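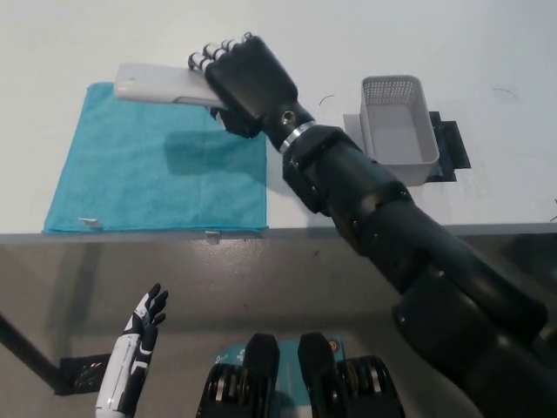

Cloltitz open lab, November: the right hand holding a white plastic piece over the blue towel, with the gray basket behind.

I went to the Cloltitz open lab with one question, and it was about hands. We run a small packing line and have been told for two years that a five-figure hand will replace our two-jaw grippers. Domenica Wieser, who runs the bench there, had the Wumer hand on the right arm when I got to the front of the line, and she let me stay well past my slot.

The task was dull, which I liked. Take a white plastic piece the size of a phone, get it up over a towel, put it in the basket. The Wumer hand curls its fingers over the piece and holds it level, and it looks great doing it. I asked for 30 tries in a row. It missed 6. Most of those came when the piece lay flat and the fingertips pushed it along the cloth before they closed. A microfiber towel gives you some drag to work against. I asked to see it on the bare white tabletop and was told that was "on the list."

Then they swapped in the Vidal, a plain parallel gripper with rubber pads. Same piece, same towel, 30 tries, 2 misses. It was faster too. Wieser's answer was that the Vidal can't turn the piece over once it has it, and she's right, but I don't need anything turned over.

The Dalex controller was the better surprise. You can change grip force between tries without restarting the arm - ours makes you wait. The log showed 1,123 grips on that hand so far. That sounds like a lot until you work out how little of a shift it covers, and I couldn't get a straight answer on finger cable wear.

Lunch was sandwiches, parking was bad. I've asked for the loan of a Wumer hand for our own bench, with our own cartons. Until I see that, the jaws stay on.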